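Notebook, 2025-08-28
Carbonation loss in opened and resealed samples, run 6

Continuing from the January series. Goal for this run is a cleaner number for headspace CO2 at the moment of piercing, and a check on whether the Gorkis gauge still drifts when the line is left pressurized overnight. Stock is mixed retail cans, any flavor, standard pull-tab lids.

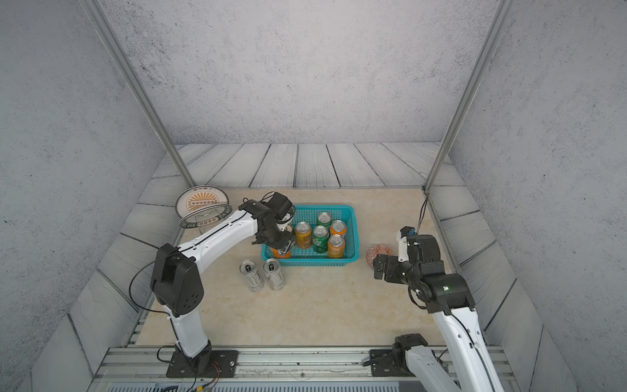
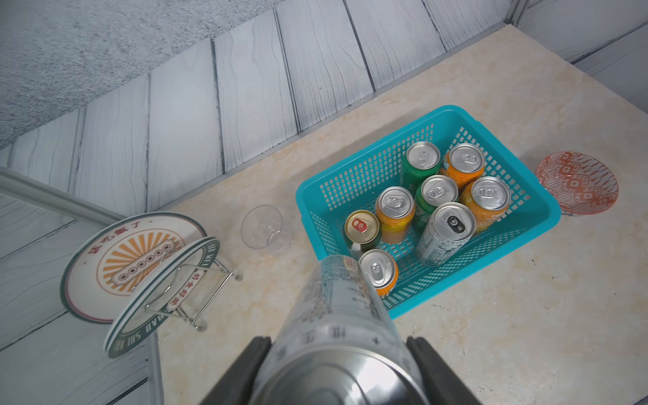
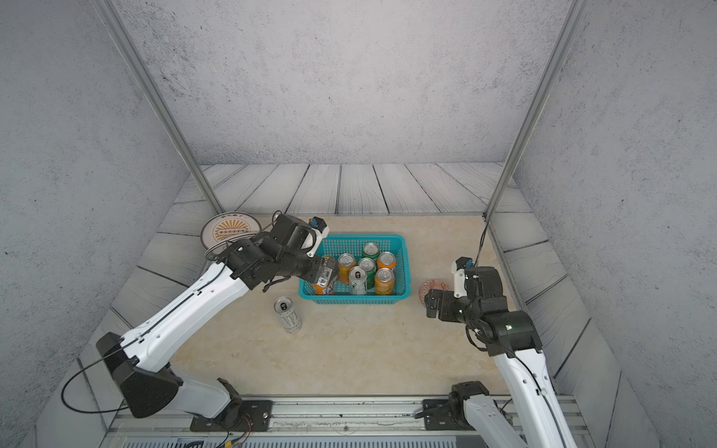 Drink cans in the turquoise basket.

Fundstead Beverage Packaging Lab, Shelf Life Group

Setup. Water bath at 6 C, lid on. Cans go in upright and stay in overnight. Piercing head is the old Karimi unit with the new gasket (the gray one, not the black one, which swells). Gauge zeroed against room air before the first can and again after every tenth.

Procedure as run:
Dry the lid and lower the head until the gasket seats. Pierce. Record the first stable reading. Vent to zero, close the valve, shake for the fixed interval on the Cavberg shaker, record the second reading. Take liquid temperature right away through the pierced hole. Volumes of CO2 come off the chart from the second reading and the liquid temperature. The first reading is only used to flag air in the headspace.

Shaker was at 200 cycles per minute. The January entries say 234. I went back through the settings log and 234 was the dial position, which does not match the tachometer. Anyone comparing the two sets should use the tachometer column. I have marked the old pages in pencil.

Observations. Second readings settled faster than in January, probably the gasket. Two cans leaked at the seat and were dropped from the set. Both had a slight dent in the countersink, so look there before piercing. Liquid temperature crept up over the session. The bath held steady, so the rise is from handling. Need to shorten the walk from bath to bench or move the bath.

Gauge drift: left the line pressurized with the valve closed for 70 minutes over lunch. Needle came back slightly low. Could be the valve and could be the gauge, and this test can't separate them. Repeat with the line capped at the gauge.

Resealed samples: the snap-on caps hold for a short time and then bleed. The pattern is uneven from cap to cap. Wiping the lid first helped some. I would not report any resealed value from this run.

To do:
Order gray gaskets, last one is on the head now.
Cap test on the gauge line.
Tape over the dial scale on the shaker.
Recheck chart interpolation at the low end, the printed copy is smudged and I read one row twice.
Rinse the piercing head with warm water before storing. Syrup in the needle bore again.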